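3.2 Gedeckanordnung und Tischoberfläche

Die Erhebung zur Ordnung des Essplatzes in kleinen Wohnräumen stützt sich auf 155 Gedecke aus 65 Haushalten. Erfasst wurden Mahlzeiten, die nicht an einem festen Esstisch, sondern an einem Klapptisch stattfinden. Die Kodierung folgt dem Schema von Pritchard und Pugh, das für die Teilstudie Prustevport um Angaben zum Untergrund erweitert wurde.

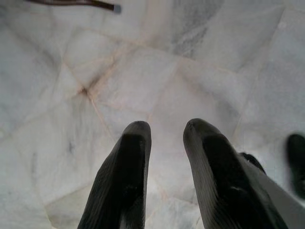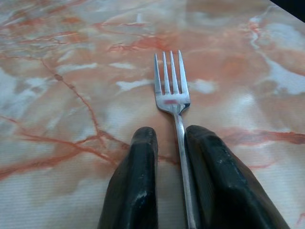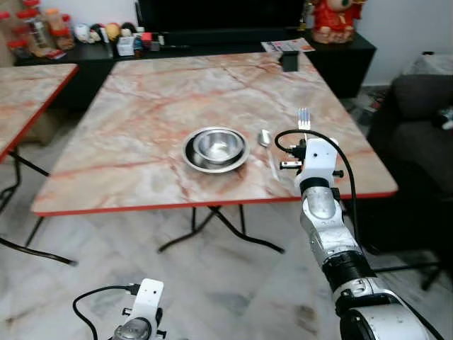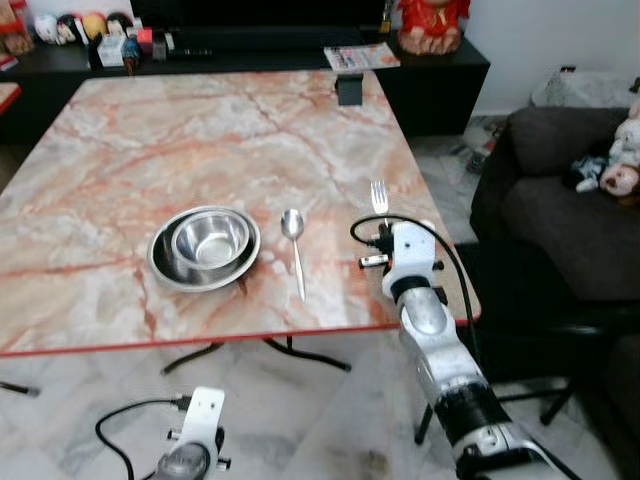
Abbildung 2: Aufnahmen aus einem Wohnraum, Teilstudie Prustevport.

Als Gedeck gilt jede Anordnung, in der mindestens ein Gefäß und ein Besteckteil einem Sitzplatz zugeordnet werden können. Der Bezugspunkt ist stets das Gefäß, die Lage des Bestecks wird relativ dazu angegeben. Ineinander gestellte Gefäße werden als ein Bezugspunkt geführt, auch wenn sie später einzeln benutzt werden. In Abbildung 2 betrifft das die kleinere Edelstahlschale, die in einem flachen Gefäß aus demselben Material steht; der Löffel rechts davon erhält den Lagecode R1, die Gabel weiter rechts den Code R2. Für die Zuordnung ist unerheblich, ob ein Besteckteil liegt oder gehalten wird, solange die Reihenfolge von innen nach außen eindeutig ist. Fehlt ein Messer, wird die Stelle nicht als Leerstelle kodiert, denn in vielen der besuchten Haushalte gehört es nicht zum täglichen Gedeck.

Schwieriger war die Beurteilung der Oberfläche. Gemusterte Tischplatten erschweren es, die Kontur von Metallbesteck auf Fotografien zu bestimmen, besonders wenn sich die Farbe der Platte im Metall spiegeln kann. Bei der Gabel im zweiten Bild ist am flachen Teil unterhalb der Zinken eine kleine rötliche Stelle zu erkennen, die sich nicht sicher als Spiegelung oder als Fleck einordnen lässt. Solche Fälle wurden in der Spalte »Zustand« als unbestimmt geführt und bei der Auswertung der Sauberkeit ausgelassen. Insgesamt betraf dies 12 Gedecke.

Der Bodenbelag wurde gesondert aufgenommen, da er in den Gesprächen mehrfach als Grund für die Wahl des Tischstandorts genannt wurde. Helle Steinböden mit sichtbaren Fugen, wie im ersten Bild, bilden die Gruppe B, textile Beläge die Gruppe C. Verfärbungen an den Fugen wurden notiert, aber nicht gewichtet. Die Ergebnisse zum Standort folgen in Abschnitt 3.3.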